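From: Jana Görtz
To: cell-upkeep list
Subject: Re: Re: left arm drops off the bus when it folds in

On Wednesday Vinh Diệp wrote:

> Same fault again. Both arms home fine, then somewhere in the fold-in
> the left one stops answering and the Gondlow controller logs error
> 3,909. Power cycle and it's good for another 15 cycles, sometimes 18.
> I've swapped the controller fuse and reseated the card. Thu says it's
> firmware. Is it firmware?
>
> Also, can the plastic come off the forearm yet?

Vinh,

It is never firmware when Thu says it's firmware. (Hi, Thu.)

3,909 is a lost heartbeat, and on our pair that has meant the joint harness both times. Take the cap off the joint housing and leave it off while you jog. Drop the speed to 300 on the pendant, bring the arms in toward each other, and watch the cables instead of the grippers. If a loop goes tight before the fold is done, that's your fault. Nghĩa found the last one by wiggling connectors with a chopstick, which I can't recommend in writing but which did take four minutes.

Things to do before the cap goes back on:

Re-dress the harness with some slack on the inside of the bend. The Oltlow manual shows it on the outside. The Oltlow manual is wrong - page with my handwriting on it is in the drawer.

Wrap and label any lead you unplug. "I'll remember" is how we got the February outage.

Check the bellows for nicks while you're down there.

As for the plastic, leave it on until you've finished the greasing. I know it rustles.

If it still drops out after all that, write back and I'll apologize to the firmware.

Jana 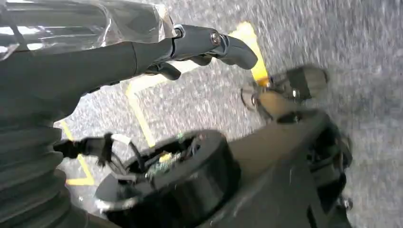 Jogging with the cap off, film still on the forearm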